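Home > Bedrooms and Bedding > Duvets, pillows and linen

Washing a double duvet at home: worth it or not?
Started by putura_pete, Thursday, July 9, 2026

putura_pete wrote:

We have a double duvet, hollowfibre, 10.5 tog, bought when we moved in. It has never been washed, only aired. The label says 40 degrees, tumble dry low. Our machine is an 8 kg Widmer and the duvet does go in the drum if you push it, but there is not much room left once it is in.

The launderette on Clondwood Road wants 17 pounds for a double. That seems steep when a new one of the same sort is not a great deal more. Has anyone done theirs at home and was it all right afterwards? I don't have a tumble dryer, only a line and an airer.

marshlane wrote:

If you have to push it in, it is too big for the machine. The water can't get through it and the middle comes out with soap still in it. I did one like that in our old flat and it smelled of powder for weeks. Pay the 17 pounds.

tidewrack wrote:

I disagree. I have done a double hollowfibre in an 8 kg machine every summer for years. What you do is put in half the powder you normally would, choose the longest cycle you have at 40, and then run an extra rinse. Mine has never come out soapy. Liquid is better than powder if you have it.

Drying is the bigger job. You need two dry days and you have to keep turning it.

marshlane wrote:

Half the powder in a drum with no room to move gives you a duvet that is wet and not clean. The guide on most machines is that you should be able to get your hand in flat above the load. If you can't, don't.

kettlebrook wrote:

What is the spin speed on yours, Pete? I would not put a wet duvet through a full spin in any domestic machine. They soak up a lot and it all ends up on one side of the drum. Ours walked out from under the worktop and pulled the hose off the tap. The kitchen floor needed redoing in that corner.

putura_pete wrote:

It goes up to 1400 but you can turn it down to 800. I would use the lower one. It stops itself if the load is uneven, or it has done with towels.

Also I should have said, we are on a meter for water, so extra rinses are not free.

oldfenwoman wrote:

I would ask first whether it needs washing at all. We use covers and change them weekly, and there is a cotton protector under the cover as well. The duvet inside hardly sees any dirt. We had the last one for ages and it was washed twice.

If there is no stain and no smell, hang it out on a breezy day, give it a good shake and put it back.

tidewrack wrote:

You sweat into it all night though, cover or no cover. I could see the difference in the water when I did ours the first time. It was brown.

marshlane wrote:

Agreed with tidewrack on that point if nothing else.

putura_pete wrote:

There is a faint yellow patch at the top end where it sits under the chin, so I think it does need doing. No protector, only the cover.

The cover is another question. We have a purple one with the big white flowers and I have always washed it at 40 with everything else in that colour. My sister says bedding must be done at 60 or you are wasting your time. I am worried about the purple going. 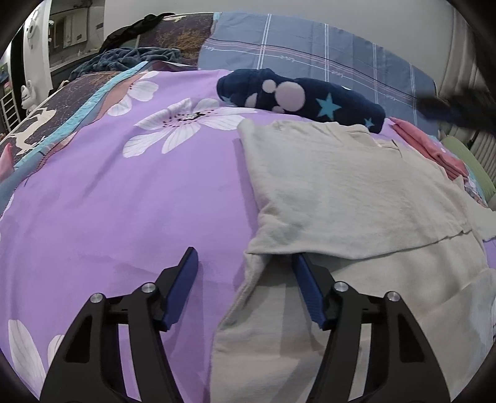 I have a plain white set as well and I don't mind what happens to that. It is the dark ones I would like to keep decent. The purple one came from the Jolimlow outlet and they no longer sell it, so I can't replace it if it goes patchy.

kettlebrook wrote:

60 every time for whites, 40 for colours, and a 60 for the colours if somebody has been ill. That is what I do and nothing has gone wrong. Turn the cover inside out and do the buttons up, otherwise every sock in the load ends up in the corner of it.

oldfenwoman wrote:

Inside out is good advice. Dark colours fade mostly on the line in my experience. Hang them in the shade or bring them in as soon as they are dry. I had a navy set that went grey along one fold where it hung over the line, and it had never been washed above 40.

marshlane wrote:

Your sister is right about 60 if anyone in the house has a dust allergy. My son does and we were told 60 for sheets, pillowcases and covers, all of it, weekly. We gave up on dark bedding because of that and went over to white and pale grey. If nobody has an allergy then 40 is fine and it is cheaper.

tidewrack wrote:

Check the label on the cover as well. A lot of the cheap ones are polyester mix and say 40 maximum. At 60 they come out with creases you will never iron out.

putura_pete wrote:

Label on the cover has been cut out, I think by me. It feels like a mix. Will stay at 40.

No allergies here.

Back to the duvet itself. If I do it on a weekend when it is dry, does it go over the line or flat? My airer is one of the tall ones and it would bow.

tidewrack wrote:

Over two lines if you have them, so there is a gap underneath and the air gets through the middle. If you have only the one line, peg it by the long edge, not the short, or all the filling slides down. Every couple of hours take it off, shake it and turn it over. Bring it in at night even if the forecast is good. The dew will undo the whole afternoon.

When you think it is dry, it isn't. Leave it over a banister or a couple of chairs for another day before the cover goes on.

kettlebrook wrote:

Or wash it at home and take it to the launderette only for drying. The one near me charges by the ten minutes. A double took 60 minutes on low and came out like new. You want a couple of clean tennis balls in with it to break up the lumps. They make a racket.

marshlane wrote:

So you carry a soaking wet duvet across town to save a few pounds on the wash. I can't see the sense in it.

kettlebrook wrote:

I have a car. It went in a plastic storage box in the boot.

marshlane wrote:

Fair enough, but he has not said he has a car.

putura_pete wrote:

I have a car but parking on Clondwood Road is by permit until six and the launderette shuts at half past.

greyheron_2 wrote:

New here, but I worked in a laundry until I retired, so I will put in what I know. Hollowfibre is forgiving. Feather is not, and if anyone reading this has a feather one please don't go by what has been said for Pete's. A feather double should go in a big machine or not be washed at all, and if it stays damp inside it will go mouldy and you will smell it.

For hollowfibre in an 8 kg drum, a 10.5 tog double is at the limit. A 4.5 tog would be no trouble. The dry weight is well under 8 kg, but it is the bulk that matters. If it fills the drum dry with no gap at all at the top, I would not do it. If you can get a hand in, go ahead, low spin, very little detergent, and no softener. Softener coats the fibres and they go flat.

For the yellow patch, dab it with a bit of liquid detergent and cool water the evening before. Don't use bleach on it. It won't come out completely but it will be lighter.

Most of the lumps people complain of come from drying too fast on high heat. Some of the filling melts a little and sticks together, and you can't get that apart again.

tidewrack wrote:

Thanks, that is useful about the softener. I have been using it. Ours has gone a bit thin now you mention it.

marshlane wrote:

I still say launderette for a 10.5, but I take the point about the hand.

oldfenwoman wrote:

Whichever you choose, Pete, buy a protector before it goes back on the bed. They are not expensive and they go in with the sheets. Then you won't have this to do again for a good while.

putura_pete wrote:

Tried it dry this evening. I can get my hand in flat, but only just, and the door needed a lean to shut. I am in two minds. I think I will take this one to the launderette as it has never been done, and get a lighter one for summer that will fit in the machine properly. Will order a protector as well.

Does anyone know if launderettes mind if you ask them to leave out the softener?

greyheron_2 wrote:

They won't mind. Pin a note to the bag and say it at the counter as well, as notes come off.

Tagged in: duvets, washing temperatures, drying indoors and out
Contact the moderators | Copyright the forum and its members | Back to top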